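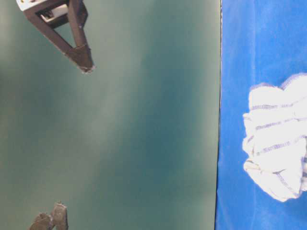

Green surface next to blue cloth, uneven light

Color for Textiles and Interiors
Unit 5: Why Colors Look Different Next to Each Other

Last unit covered hue, value and chroma. If you missed it, read the Kireck handout before Friday. The terms are used here without being defined again.

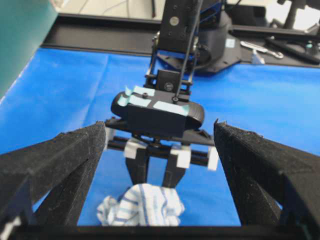

Nadhirah Lau

1. Simultaneous contrast

A color is seen against whatever is next to it. A mid gray looks darker on white than it does on black. The same gray on a strong red picks up a slight green cast. The dye has not changed and a meter gives the same reading both times.

The effect is strongest when the two areas touch. A thin dark line or a gap between them weakens it. Upholsterers use piping on a seam partly for this purpose, and quilters do the same with narrow sashing.

Blue and green sit close together on the color wheel, so each tends to push the other away. Beside blue, a green usually looks a little more yellow. Beside green, a blue leans toward violet. Clients who picked a green from a paint card often complain about this once the curtains are up.

2. Size of the sample

Small chips mislead. On a full wall most people find a color stronger than they expected from the chip. Paint a test board or hang at least a yard of the fabric. Look at it in the morning and again after dark with the lamps on.

3. Light source

Two fabrics that match in the store may not match at home. This is called metamerism. It happens when the dyes reflect light in different ways but give the same result under one kind of lamp. The light booth in Room 202 has three settings: daylight, warm lamp and store lighting. Set it to 1000 lux before you compare anything, and turn off the ceiling lights.

Matching a trim to a body fabric: check under all three. If it fails under one, write down which one.

4. Surface

Pile, weave and sheen all change value. Velvet brushed down looks lighter than velvet brushed up. Folds do this on plain cotton too, so press swatches flat before judging them.

Lab work

Take the Prurnwood swatch set (120 pieces, please put them back in number order). Choose one gray and find two backgrounds that make it look as different as possible. Mount both on card. Then find two different grays that can be made to look alike by changing the background. The second part takes longer.

Reading: Nirnura course pack, chapter 5. Skip the section on printing inks.

The Osman yarn cards are on loan until the end of April and stay in the room.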